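31/08/2022

Prep cells, month seven

I write the task sequences for the vegetable prep cells at Cuadros, a commissary kitchen that supplies lunch counters. We started with the arms in February. Before anything reaches the line, I build the counter in simulation and work through the picks there.
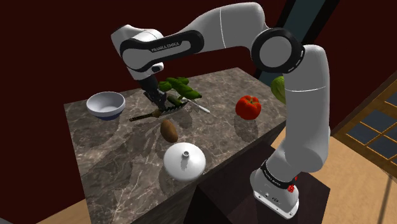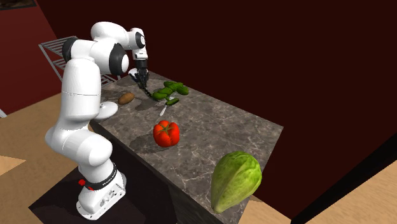
Simulated counter, one arm, mixed produce. Herbs in the gripper in the first render, cucumbers, cabbage and tomato on the stone in the second.

The current task library has 352 entries. Most are single picks with a fixed approach height. Leafy items take the longest to tune: stems bend, the grasp point shifts, and a width that suits a potato is useless on a bunch of herbs. I keep separate grip profiles for leaf, root and fruit, and I still edit the leaf profile most weeks.

On the floor, the change is mainly in how the shift is divided. There are 16 people on prep, the same number as before. Sorting and tray loading used to fill the first half of the morning. Now two people per shift watch the cells, clear faults and restock, and the rest do knife work and packing. Scheduling runs through Plandeck, which had no category for "cell attendant," so for the first month those hours were logged as cleaning. Payroll had to correct them by hand.

The cells logged 2647 stops between start-up and the end of last month. Of those, 734 were cleared by an attendant without calling me. I want that share higher. The fault screen was written for the person who wrote it (me), and "IK limit J4" is no help to someone holding a crate of peppers. The new text says which item to move and in which direction.

Two complaints from the crew are fair. Attendants stand in one spot for too long, so we now rotate every hour. The pay grade for the role is also still undecided, and people are doing it at their old rate. I have put that in writing twice.

Next on my list is the fault text for the lid and bowl tasks, then a slower approach speed for tomatoes.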